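Laundry Room Gallery: Is Stacked Laundry Worth It?

Photos and notes by Yi-an Kwon

I have been told for years that stacking the machines solves everything. Less floor, fewer steps, more shelf. The Farkach planning leaflet says so on page 2 and keeps saying so until the end. I went through the pictures with that leaflet open next to me, and I am still not sold. Click any picture for the large version.
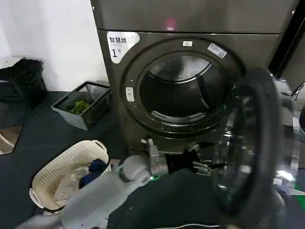 Emptying or filling, it comes to the same reach: dark clothes at the lip of the drum, basket on the left, door swinging right. A basket with cutout handles beats a solid tub, I will give them that much.
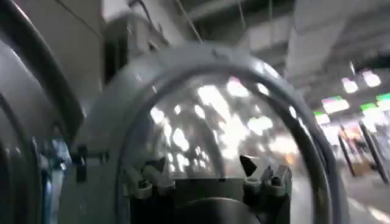
Clear cover, ceiling lights.
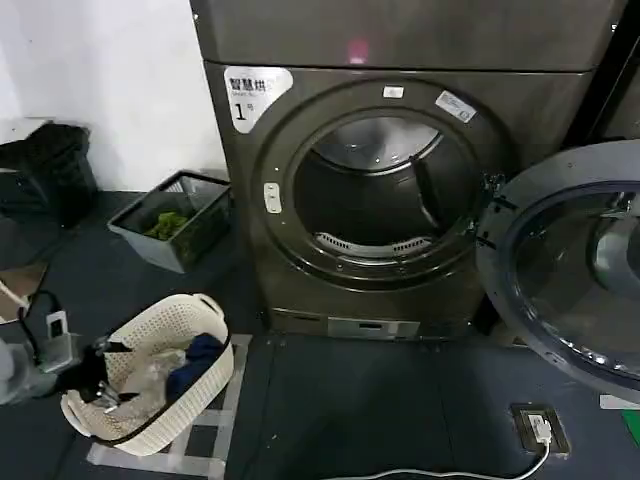
Number one with its door wide open and the drum empty. Note how far that door comes out to the side, and where the floor outlet is.

What the leaflet gets right

The footprint. Two machines in the floor space of one is simple arithmetic and I can't argue with it. If your laundry is a closet, stack and be done.

A round door with a window is also fine by me. I used to think the glass was there for show, but I have found enough forgotten socks through one to change my mind.

What I don't believe

"No bending." Somebody has to explain this one to me. The opening of the lower machine is still low, and the basket is still on the floor. You bend to the basket, you bend to the drum, and the one thing you don't do is bend to the top machine, where you stretch. I have a bad shoulder and would take the bending.

"Opens out of your way." Out of whose way? A big round door that swings right is lovely if you keep your basket on the left. Put a wall, a cabinet or another machine on the right and you had better measure with the door open. The leaflet gives a clearance of 800 mm in front and says nothing at all about the side. I taped out 852 mm on my own floor at home and still bumped the door with my hip.

"Easy-clean vent." I would like to see the person who cleans it after every load. Rows of little slots along the bottom of the opening are exactly where lint goes to settle, and a damp cloth only pushes it in further. A soft dry brush works better. Dradoren sells a special one. An old paintbrush does the same job.

Baskets

I tried the Taipe folding basket for a month because it had good reviews. It folds well. It also folds when full, which is less impressive. A stiff plastic one with holes is boring and cheap and has outlived two of the clever ones at my place.

Keep darks and lights apart before they reach the basket if you can. I know the Banditach detergent people say you can stop sorting. My white shirts say otherwise – there is a gray one in the closet that used to be the best of them.

Cords and outlets

I don't love an outlet in the floor of a laundry room. Maybe it's a very good outlet. I would still want to know where the water goes if a hose lets go, and I would want the cord somewhere I'm not going to catch it with a foot while carrying a full basket. Ask an electrician before you copy it.

Measurements

My own closet is 87 cm deep, door excluded. I'm leaving the machines side by side for now.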